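**Gesbridge, 11/22/18.** Emach has completed a revised maintenance schedule for the single-arm handling cell at its Gesbridge site. The work was carried out with Brutness, which supplies the gripper linkages and replacement cables.

Under the new schedule, the gripper cable is inspected every 236 hours of operation and replaced at 1,000 hours. Wrist joint checks take 2 technicians and are recorded in the cell log.

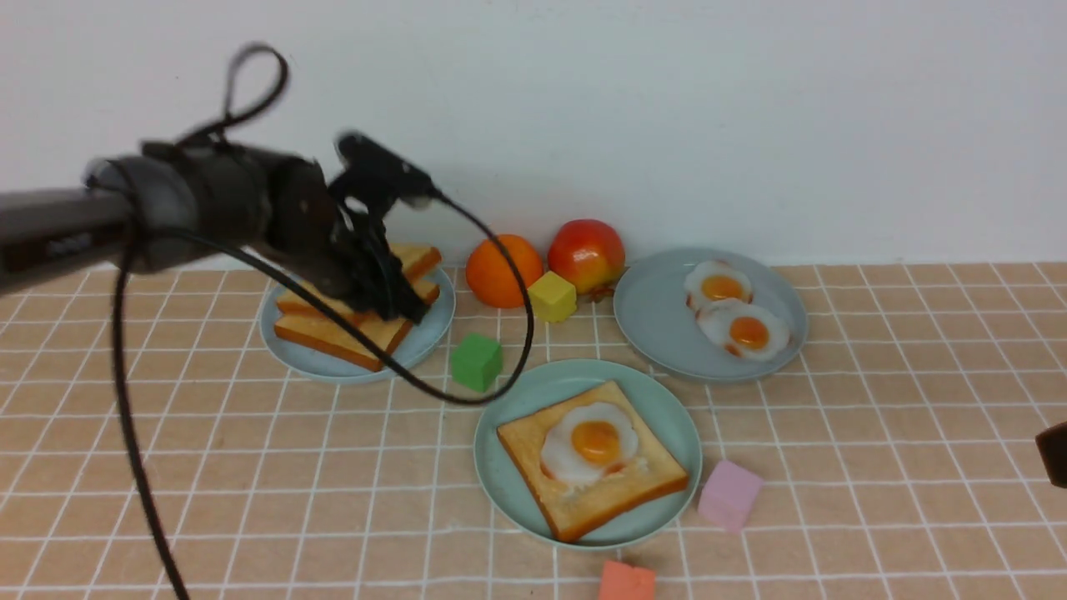 "The cell had logged 3,718 hours under the old schedule, and cable wear was our main cause of stops," said Mark Anthony Buenaventura, maintenance manager at Emach. "Technicians now work from one checklist."

The schedule will be extended to the Aquino site in March.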